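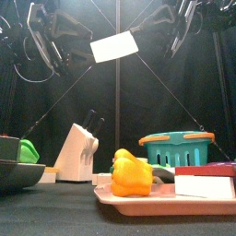
What did the open day cost the project in working time?
Two working days for the bench and one for the recording software. The second arm pair was back on its normal schedule by Tuesday noon.

Progress report, Potura bimanual handling project
Prepared for: Turklow program office
Prepared by: Tia Mapplebeck, Clurusthorpe site

1. Scope of this report

The report covers the period since the last budget review and deals mainly with the open day held at the Clurusthorpe site in September. The demonstration was a deliverable under the current funding agreement. Hardware spending is reported separately and is on plan.

2. Demonstration setup

The demonstration used the two-arm bench in the Yeoman room. Both arms carry two-finger grippers. The objects were kitchen items and small tools from the regular training set, placed on a dark tabletop. No new objects were bought for the day.

Sessions were run by teleoperation in the morning and under the learned policy in the afternoon. Each session had a time limit of 20 minutes including reset. Visitors stood behind a floor line on the operator side and were admitted in groups. The emergency stop was tested before each group came in.

3. Results

The morning sessions ran to schedule. Operators picked, passed and placed items between the two arms and answered questions during resets. One session was stopped early for a cable that had worked loose at the left wrist. It was reseated and tied down, and the next group started on time.

The afternoon sessions were mixed. Transfers of flat and box-shaped items were reliable enough to show. Round items placed near the rim of a container were not, and the policy often closed the fingers too early. We switched back to teleoperation for the last group. The failure is the one described in the previous report, and the open day gave no new information about its origin.

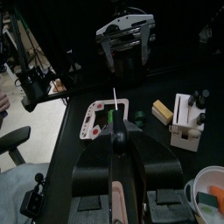 Tool handling was shown under teleoperation only. Upright grasps are stable when the handle sits well down between the fingers. Grasps taken closer to the shaft rotate under load. We do not plan to put tools under the policy until the wrist view has been recalibrated, as the present calibration predates the last change of finger pads.

4. Data collected

All sessions were recorded. The project dataset now stands at 1610 episodes, against 200 at the start of the funding period. Episodes from the open day are tagged separately and will stay out of training until they have been reviewed. Several contain long pauses while the operator was talking to visitors, and these will be trimmed.

5. Visitor feedback

Written comments were collected at the door. Most asked about speed. The arms are run well below their rated speed for safety, and the sign at the bench should have said so. Two comments asked for a larger monitor showing the wrist view. The one we used could not be read from the floor line.

6. Open items

Recalibration of both wrist views. Scheduled, one day per arm.

Replacement of the cable ties at the left wrist with a fixed clamp. Part ordered.

Review and trimming of the open day episodes. In progress.

Additional teleoperation on round items, up to 200 episodes. Needs approval from the program office, as the operator hours exceed the present allocation. A separate request with the hours broken down by month was sent with this report.

The next report will cover the recalibration and the first training run that follows it.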